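Colored dishes come back to the Katholm community kitchen

Katholm, 22nd January

The community kitchen in Katholm has opened again after the winter pause, and the guests will now eat from dishes in strong colors. The old white porcelain, which was in use for many years, has been given to the second-hand shop on Paterson Street.

The kitchen is in the former dairy building from 1945. It serves a warm lunch to people of the neighborhood and has seats for 70 guests. In the last year the white dishes became a problem. Many plates had chips on the rim, and the pieces came from so many different sets that they did not stack well in the cupboard. The kitchen group decided in the autumn to change everything at one time.

The new dishes were bought from Hovwood, a wholesale shop outside the town. The bill was 972 dollars, and it was paid with money from the summer market and a gift from the firm Parkico, which also lent a van for the transport.

There was some discussion about the colors. A part of the group wanted plain gray, so that missing pieces can be replaced easily later. Others said that the dining room is already pale enough, with its white floor tiles and gray grout, and that the older guests see a bright plate better on the table. The second opinion won. Dark green was chosen for the tablecloths, and a first table was laid to see how the colors go together, with a lime-green plate, a larger orange one, a blue bowl and a small red cup.
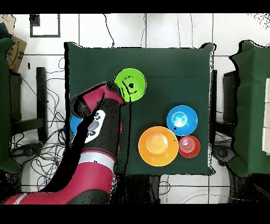 Opening hours and meals

Lunch is served from noon, and the kitchen asks the guests to come before one o'clock. The menu for the rest of January is soup with bread, fish pie and a vegetable stew. A meal costs 3 dollars, coffee included. Children who come together with an adult eat free.

Guests are asked to bring their dishes back to the counter after the meal and to put cups and bowls apart from the plates. The dishwashing room is small, and in the old days the line there was often long. A second shelf has been put up next to the counter for this purpose.

The kitchen also wishes to get more tablecloths. Cloths in dark green are preferred, and a worn edge is not a problem, as the sewing group can make a new hem. They can be left at the side door in the morning while the cooks are at work. The old serving bowls are still in the hallway, and people who want one may take it home without paying.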